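My mother asked me in July if a robot can already do her laundry. I promised to give her a serious answer, so I read a lot and wrote to my friend Elias Nseir, who works with such arms.

Folding is hard, he told me, but hangers are worse. The cloth changes its shape at every touch, and the hanger must go inside it. Two small grippers have to agree on everything.
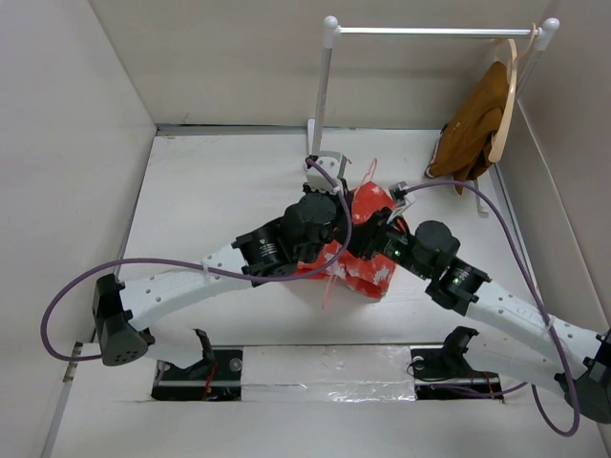 ## My answer for now

I can put a shirt on a hanger in 5 seconds while I talk on the phone. For a machine I would wait some more years. My mother says she will keep ironing.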